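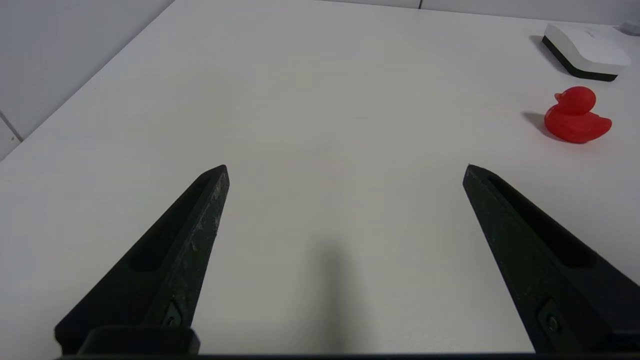 Most equipment requests for a robot cell are built around the arm. The arm has a part number, a quote, and a delivery date, so it gets the first line of the spreadsheet and most of the meeting. I have reviewed enough of these requests to think the order should be reversed. The parts that touch the work should be planned first, because they set the running cost of the cell. Look at the outer edge of the left finger: a band of pale scuffs and speckling on a dark, rough-textured body that looks 3D-printed. Marks like those are what a fingertip picks up from being rubbed against surfaces. They don't appear anywhere in the capital request, and no vendor quote I have read has a line for them.

The accounting explains part of this. An arm is an asset. It has a tag and a depreciation schedule. A finger is a consumable, and in many shops it is not even that: somebody prints a replacement on a machine bought for another project, using material charged to another account. The cost is real, but it lands where the person who approved the robot will never see it. When the next cell is proposed, the first one is cited as proof that upkeep is close to zero.

Yi-chun Yuen ran the numbers on this for our bench at Gradham in February. She logged each finger change on one cell and charged it at full cost: material, printer time, technician time, and the hours the cell sat idle while the new pair was aligned. The result was $200 per change. The material was the smallest piece of it. Alignment was the largest, and it included the pick test that has to be repeated each time the tip geometry moves. At the rate we were changing fingers, 15 pairs in the first year, that came to $3,000 against a maintenance budget of $800. The $800 had been copied from an older request for a fixed-purpose feeder with no fingers on it.

I don't read that as a case against printed fingers. I would buy them again. A printed finger can be changed to suit the object, and early in a project the object changes often. We tested two machined sets, one from Gredex and one from Didden, and both lasted longer between changes than ours did. Both also locked us into a tip shape before we knew which shape we wanted. The mistake was in the budget, which treated the choice as free.

The same goes for how a finger is held on. Small screws are a sound choice for a part that comes off twice a year. For a part that comes off more than once a month, the fastener is a labor item. Before approving a gripper, I now ask for a timed change, done by the person who will be doing it on shift, with the tool that will be in the drawer. If the vendor can't supply that figure, we measure it on a loaner. Khalaf let us do this before we placed an order, and the time we measured went straight into the cost model.

There is a second habit worth dropping, and it concerns test objects. Early trials are usually run with whatever is light, cheap, and easy to see against a white table. A red rubber duck is a reasonable choice by those rules. It gives a clear outline and does no harm if dropped. It is a poor basis for a wear estimate. A soft toy says little about what a fingertip will meet in a bin of molded housings or against the edge of a steel tray. If the request includes a figure for finger life, the object used to get that figure should be named next to it. I have sent back two requests this year for leaving it out.

Table contact should be counted as well. Low objects have to be picked low, and a finger that goes in low will touch the surface sooner or later. Some of that can be taken out with better calibration, and some with a compliant mount, but both cost money and belong in the plan. In our log, contact with the table wore fingers faster than contact with parts did. We had budgeted for neither.

What I would ask of anyone preparing a request is modest:

- Put the fingers on their own line, with a yearly quantity.
- Charge each change at full cost, with idle time and retest included.
- State the object and surface used for any wear figure.
- Keep one aligned spare pair on the shelf from the first day, and pay for it out of the capital request.
- Name the account that pays for printing.

The last item gets the most resistance. Printer time is shared, and managers dislike putting a price on it. I understand that, but unpriced printer time is how our $800 figure survived for a full year without a question. Once the hours were charged to the cell, the engineer responsible had a reason to thicken one edge and move the screw pocket, and the change rate dropped the following quarter.

The objection I hear most is that these sums are small next to the price of an arm. For one cell, they are. Our current plan is for a row of cells, all sharing one finger design, one technician, and one printer. The arms will be bought once. The finger line will come back each year, multiplied by the number of cells, and the technician's hours will run out well before the money does. I would like that line to be correct before the purchase order goes out — the current draft still carries the feeder number.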